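Boards > Home and Garden > Decorating

Wednesday, posted by dauda_15

Two coats of Gellbridge matt on the box room and the old colour still grins through. Do I need a third, or should I have primed?

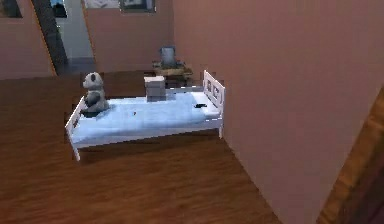
The tin says 15 square metres, but I ran out well before that.

brarkmont
Prime it. Plaster drinks paint.

Daline400
Disagree -- a third coat is fine if you leave it overnight first.

brarkmont
It's dearer than primer, though.

dauda_15
Third coat it is. I've got half a tin left in the shed.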